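헌옷장수의딸
2024년 6월 5일

Stoltden이 매장 헌옷 수거를 "순환 프로그램"으로 이름을 바꿔 다시 연다길래 안내문을 끝까지 읽어봤다. 읽고 나니 궁금한 게 더 늘어서 타래로 적는다. 길다.

우선 구조부터. 안 입는 옷을 매장에 가져가면 브랜드 상관없이 받아주고, 3,000원 쿠폰을 준다. 쿠폰은 새 옷을 살 때만 쓸 수 있다. 수선 서비스에는 못 쓴다. 중고 코너에서도 못 쓴다. 이 대목에서 이미 좀 식었다.

옷을 덜 만들자는 프로그램인데 보상은 새 옷 할인이다. 매장 직원분께 수선에 쓸 수 있냐고 여쭤봤더니 그런 질문은 처음 받아본다고 하셨다. 직원분 잘못은 당연히 아니고.

두 번째. 안내문 맨 위에 "수거 의류 100% 순환"이라고 크게 쓰여 있다. 순환이 뭔지는 맨 아래 작은 글씨에 있다. 재판매, 기부, 해외 수출, 산업용 걸레, 단열재, "에너지 회수". 에너지 회수는 태운다는 말이다. 태우는 것까지 넣으면 100%가 안 되는 게 더 어렵지 않나.

비율은 없다. 몇 퍼센트가 다시 옷으로 입히고 몇 퍼센트가 소각로로 가는지 한 줄도 없다. 고객센터에 메일을 보냈고 "파트너사 사정에 따라 달라질 수 있다"는 답을 받았다. 달라져도 되니까 작년 숫자라도 달라고 다시 보냈다. 그 뒤로 답이 없다.

파트너사는 Hiratden이라는 선별 업체다. 홈페이지에 들어가면 작년 처리량이 1,669톤이라고 나온다. 들어온 무게다. 나간 쪽은 안 나온다. 저울이 입구에만 있는 창고가 있을 리 없으니까 숫자는 어딘가 있을 텐데.

우리 부모님이 헌옷 일을 오래 하셔서 내가 이쪽에 좀 예민하다. 선별은 사람 손으로 한다. 겨드랑이, 목둘레, 무릎, 지퍼 순서로 보고 한 벌에 몇 초 안 걸린다. 그 몇 초에 옷의 운명이 갈리는데 브랜드 홍보물에는 늘 개어놓은 새것 같은 스웨터만 나온다.
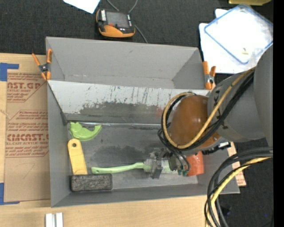 두 칸으로 나뉜 회색 통. 뒤 칸은 비어 있다.

요즘 들어오는 옷이 옛날보다 얇다는 얘기는 업계 사람이면 다 한다. 아버지는 티셔츠를 들고 형광등에 비춰 보신다. 손가락이 비치면 그냥 걸레행이다. 그런데 걸레로도 별로다. 혼방이 많아서 물을 안 먹는다. 그러니까 수거함 앞에 서서 "좋은 데 쓰이겠지" 하는 마음을 나는 잘 못 믿겠다.

세 번째, 재생 원단. Stoltden 가을 라인 중에 "수거 의류에서 태어난 니트"가 있다. 태그에는 재생 섬유 함유라고만 되어 있고, 그 재생 섬유가 매장에서 걷은 옷인지 페트병인지 공장 자투리인지 안 적혀 있다. 셋은 완전히 다른 얘기다. 페트병은 원래 페트병으로 다시 돌 수 있던 물건이다. 공장 자투리는 소비자가 낸 옷이 아니고.

물어보면 보통 이런 답이 온다. "지속가능한 소재를 사용하고 있습니다." 어떤 소재냐고 물었는데 형용사가 왔다.

비교하려고 Ekinci 것도 봤다. 규모가 훨씬 작은 수선 겸 중고 가게인데, 여긴 적어도 못 고친 옷 목록을 올린다. 사유도 같이. "안감 삭음", "곰팡이", "부속 단종". 보기에 예쁘지 않고 홍보에 도움도 안 될 목록인데 나는 이게 제일 믿음이 갔다.

그렇다고 Ekinci가 완벽하냐 하면 그것도 아니다. 수선비가 비싸다. 코트 안감 갈이 견적이 그 코트 중고가보다 높게 나왔다. 택배 왕복비도 고객 부담이고, 안내에는 2주라고 되어 있는데 내 건 한 달 걸렸다. 중간에 연락이라도 한 번 주셨으면 덜 서운했을 것 같다.

아 그리고 댓글에서 Jundwood 인증 마크 있으면 괜찮은 거 아니냐고 하셔서 찾아봤다. 심사 기준 문서가 공개되어 있긴 하다. 읽어보니 회사가 제출한 서류를 검토하는 방식이고, 현장 방문은 "필요 시"다. 언제 필요한지는 회사와 협의해서 정한다고 되어 있다. 심사받는 쪽이 심사 필요성을 같이 정하는 건 내 상식으로는 이상하다.

마크 등급이 3단계인데 제일 낮은 등급은 계획서만 내도 나온다. 태그에는 등급이 안 찍힌다. 매장에서 보면 다 똑같은 초록 동그라미다.

여기까지 쓰니까 "그럼 그냥 버리라는 거냐"는 분들이 계신다. 그런 말 한 적 없다. 수거함이 없는 것보다야 낫겠지. 다만 낫다는 것도 숫자를 봐야 아는 일이고, 나는 숫자를 달라고 하는 중이다.

Hazel Rosenthal이라는 분이 쓴 의류 재사용 글을 예전에 친구가 번역해서 돌려 읽은 적이 있다. 거기서 수거량을 성과로 내세우는 회사는 쓰레기통 크기를 자랑하는 셈이라고 했던 게 기억난다. 좀 과하다고 생각했는데 이번 안내문을 보고 다시 찾아 읽었다. 여전히 조금 과하긴 하다. 수거량이라도 밝히는 쪽이 안 밝히는 쪽보다는 나으니까.

내가 매장에 물어본 것들 그대로 적어둔다. 복사해서 쓰셔도 된다.
작년에 걷은 옷 중 국내에서 다시 옷으로 팔린 비율
수출한다면 어느 나라로 가는지, 거기서 안 팔린 건 누가 치우는지
소각 비율
쿠폰을 수선에 쓸 수 있게 바꿀 계획
재생 니트에 들어간 섬유의 출처

답을 받은 건 하나도 없고, 쿠폰 유효기간은 묻지도 않았는데 알려주셨다. 7월 말까지다.

참고로 나도 Stoltden 옷 있다. 양말이랑 남색 가디건. 가디건은 팔꿈치를 두 번 기웠고 아직 입는다. 옷이 나쁘다는 얘기가 아니니까 팬분들은 화내지 마시길. 단추는 솔직히 처음부터 헐겁게 달려 있었다.

집에서 옷 정리하시는 분들께 한 가지만. 얼룩 있는 옷, 젖은 옷은 수거함에 넣지 말아주세요. 젖은 양말 한 켤레 때문에 한 자루에 다 냄새가 밴다. 어머니가 제일 싫어하시는 게 그거다. 주머니도 좀 비워주시고. 영수증, 사탕, 한 번은 틀니도 나왔다.

추가) 아까 걸레 얘기에 면 100%는 다르지 않냐고 하신 분, 맞다. 면은 걸레로 잘 팔린다. 단추랑 지퍼를 떼는 품이 들 뿐이다. 그 품값을 누가 내는지도 안내문에는 없었다.

추가2) 고객센터에서 답이 오면 이 타래 밑에 원문 그대로 붙이겠다. 알림은 꺼둘 거라 멘션은 늦게 봅니다.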